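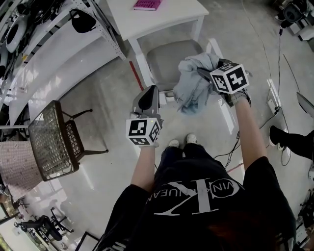 Photo: Sastness

Jandine Open Runway: your questions

Do I need a ticket?
Yes, but it is free. We give out 300 places for each show, and you can reserve two at most. Please bring the confirmation on your phone or on paper.

Where is it?
In the old tram hall in Wollaritz. The doors open 40 minutes before the start.

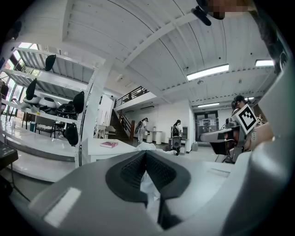 Can I buy the clothes?
The Adjei knitwear is sold after the show, at the side entrance. The other pieces can be ordered until the end of September. 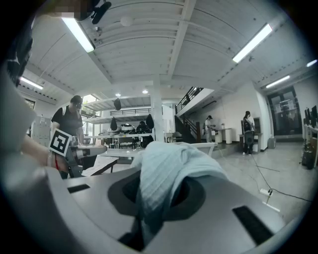
Payment is by card only, and delivery takes 11 working days. We do not send orders abroad for the moment.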